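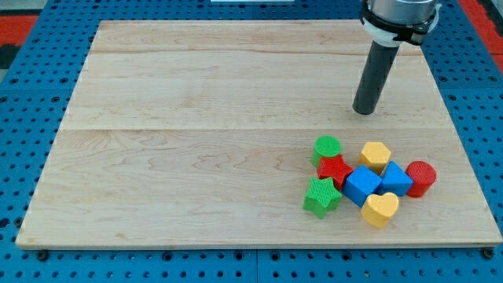

Slide 1. Tool over the block pile, wood board on the blue pegboard.

Leave this one up while people sit down. Title is on the handout, so skip it.

Say who we are: the robotics club at Ross, second year, meets Sunday afternoons. The talk is on the sorting project. It runs 12 minutes if I don't stop, 13 with the clip.

The task: blocks start in a pile on the board. The arm has to push them apart with the rod, then push each one to the side for its color. Pushing only. The Tivik rules don't allow picking up, and that one line in the rules shaped most of our year.

Point at the rod. Plain black cylinder, flat tip. Mention the white ring under the collar, then move on.

Point at the blocks. Two each of green, yellow, red and blue. The stars are the hard ones. Push a star near a point and it turns more than it moves. The upright cylinders go where you send them, but they can tip if the rod is too high on the side. The heart behaves differently depending on which end you touch.

Left side of the board is clear. That's the room we have to work with, so the first pushes usually go that way.

(Pause. Ask if the back row can see.)

Next part is software. Keep it short. Surkimon finds the blocks and gives us a color and a center point for each. Our own code picks the push. First version took the nearest block every time and jammed the rest together. Second version scores each block by how much open board is next to it — this is the one we use now.

Training pushes: 500 by August, 900 by the time we froze the code. Each one logged by a student sitting at the stop button. Say thanks to the parents who drove.

What went wrong:
Height. We set it by hand and it drifted between meetings. Now we check it first thing.
Blocks touching. Two blue ones side by side got read as one long block. Still happens.
Board shifting. Fixed with bolts at the front corners, point to those too.

Play the clip from the Zasent meet. Don't talk over it. If the clip won't load, go back to slide 1 and walk through a push order by hand: green star first, out to the left, then the green cylinder.

Questions. Someone will ask about a gripper. Answer is the rules again — and we'd like to try one next year in the open class.

Sign-up sheet is by the door.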